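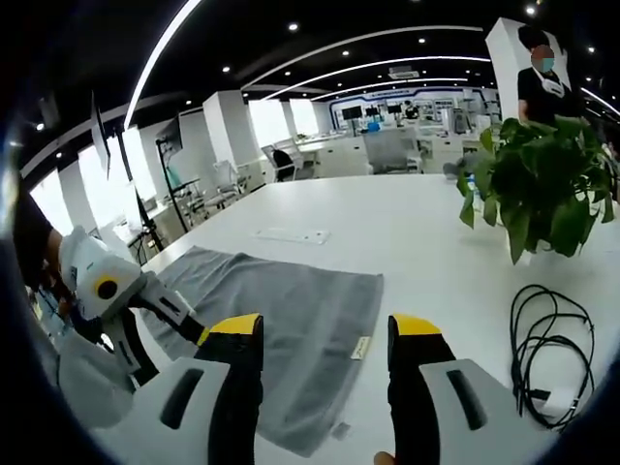

Drying Time and Water Retention of Cotton Hand Towels in a Shared Laundry Room

Student project report, Textile Care and Materials module

1. Background

Cotton towels are slow to dry indoors. In a residence hall this matters more than in a house, because the drying racks are shared and a rack that is occupied overnight is not available in the morning. Residents of Brendier Hall have the use of one laundry room with three fixed racks and a single window. The tumble dryers are charged per cycle, and many residents avoid them.

The aim of this project was to measure how long a cotton hand towel takes to dry on a rack, and to find out which of three factors has the largest effect: the spin speed of the washer, the way the towel is hung, or the use of liquid fabric softener. A second aim was to check whether softener changes the amount of water a towel can take up once it is dry.

2. Materials

All tests used hand towels of one type, sold under the name Collet. The towels were bought new in a single batch. Before testing, each towel was washed several times without softener to remove the factory finish. New towels often repel water until this finish is gone, and a first trial with unwashed towels gave uptake values that were too low to be useful.

The mean dry mass of a conditioned towel was 109 g. Dry mass was taken after the towel had been left in the test room overnight, so it includes the moisture that cotton normally holds from the air. An oven-dry mass was not used. It would have been more exact, but it does not match the state in which a person would fold a towel and put it away.

Washing was done in a Modum front-loading washer on the normal cotton program. Detergent was an unscented powder, measured by mass. The softener was Drulten liquid concentrate, added to the softener compartment at the dose printed on the bottle. Mass was read from a kitchen scale with a resolution of 1 g, checked against a reference weight at the start of each session.

3. Method

3.1 Drying tests

Each towel was weighed on removal from the washer and then hung on the rack. It was weighed again at regular intervals until two readings in a row differed from the dry mass by no more than 3 g. The time of the first of these two readings was recorded as the drying time.

Two hanging methods were compared. In the folded method, the towel was placed over a single bar with equal lengths on each side. In the open method, one short edge was clipped to the bar and the rest hung free. Towels were spaced so that they did not touch. The window was kept closed and the door kept shut between readings.

The spin speed was set to either the low or the high setting on the washer. Softener was either used or left out. Every combination of spin speed, hanging method and softener was repeated with fresh loads on different days, with the order drawn by lot.

3.2 Water uptake tests

A dry towel was weighed, placed in a tub of tap water at room temperature, and left until fully soaked. It was then lifted by one short edge and allowed to drain until the drip rate had dropped to less than one drop per second. The towel was weighed a second time. Uptake was taken as the difference between the two readings.

4. Results

4.1 Drying time

Hanging method had the largest effect. With the low spin setting and no softener, towels hung by the folded method took a mean of 523 minutes to dry. With the same spin and no softener, towels hung by the open method took 308 minutes. The order was the same in every repeat.

The folded towels dried unevenly. The lower corners were at dry mass, judged by touch, well before the strip along the bar. In most of the late readings nearly all the remaining water was in this strip, where two layers lie close together and air cannot pass between them.

Spin speed came second. The high setting shortened the drying time for both hanging methods, and the gain was larger for folded towels than for open ones. Softener had no effect on drying time that could be separated from the spread between repeats.

4.2 Water uptake

Towels washed with softener took up less water than towels washed without it. The difference was small after one wash and grew with each further wash. Washing the treated towels again without softener brought back part of the lost uptake but – within the number of washes we had time for – not all of it.

5. Sources of error

Room humidity was not controlled. A hygrometer was placed on the window sill from the second week onward, and readings were higher on days when the tumble dryers were in heavy use. One session on a Thursday was discarded because the door had been propped open for several hours.

The end point depends on the weighing interval. A towel that reached dry mass just after a reading was recorded as dry only at the next one, so all drying times are biased slightly upward. The bias applies equally to both hanging methods and should not change their order.

The drain step in the uptake test relies on the judgment of the person watching the drips. The same person carried out all of these tests.

6. Further work

The tests should be repeated in November, when the heating is on and the air in the room is drier. It would also be useful to test a folded towel held apart by a second bar, as this takes up less rack length than the open method and may remove most of the delay along the fold. Bath towels were left out of the present work because the scale platform was too small to hold them when wet.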